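Follow the Kirnum down to the flats. Kirnum River, above Lutumley

If you've only ever seen the Kirnum from the highway bridge, you've missed the best of it! From the bridge it's a brown, sleepy sort of river with a few cows standing about. Walk upstream for an hour and it's a different creature altogether, green and quick, sliding between boulders the colour of old honey and dropping into pools so clear you can watch the trout change their minds.

The river starts as a soak in the snow grass under Mount Sheehan, 1,789 metres up, and for its first few kilometres you could step across it without breaking stride. Then it finds the gorge. There are 14 waterfalls between the soak and the old weir (the Lutumley walkers argue over two of them, which only run properly after rain), and the noise in the narrow part is terrific. You have to shout to be heard, and most people just give up and grin at each other.

Myfanwy Vaughan has been walking the gorge track since she was at primary school and still reckons the light is best before nine, when the sun comes over the eastern wall and the spray goes gold. Go early if you can. The platypus are up at that hour too, in the long pool below the third crossing, and if you sit still on the flat rock you've got a decent chance of seeing one.

The printed river map has been redrawn this year by Nimal Matubbar, with the new track marked and the side creeks finally in the right places. Copies can be posted out or picked up from the Lutumley hall. 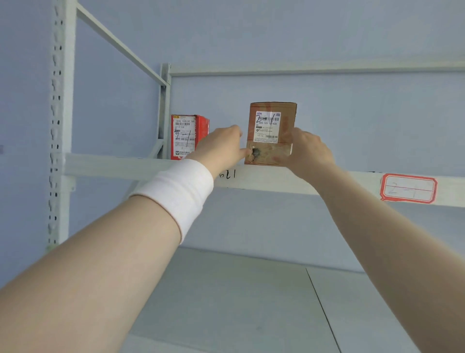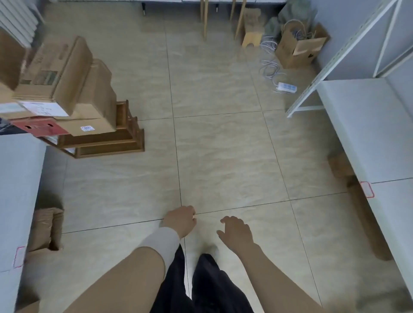 Getting there and getting in

The track leaves from the Dralbridge picnic ground, on the gravel road past the school. It's 8 kilometres to the weir and back, with one steep pinch near the start that warms everybody up. Allow half a day, more if you're a swimmer, a birdwatcher or the kind of person who turns over every pebble (guilty).

Snowmelt keeps the upper pools cold right into summer. Eleri Gape took a thermometer up in August and got a reading of 10 degrees in the shallows at the picnic ground, so you can imagine what it was like higher up! The bottom pool has a sandy edge and a gentle slope and is the pick for kids. Stay out of the gorge itself if the water is over the painted mark on the first boulder. It rises quickly after a storm on the tops, and there's only one way out of the narrow section.

Paddlers usually put in below the weir, where the river spreads out and calms down among the river oaks. Tharushi and Selvaraj Kodikara did the run to the flats in an inflatable canoe last summer and came back raving about the azure kingfishers, plus one very large water dragon who wouldn't give up his log.

Dogs are welcome on a lead as far as the picnic ground. There are toilets and a tap there but nothing further up, so fill your bottles before you set off.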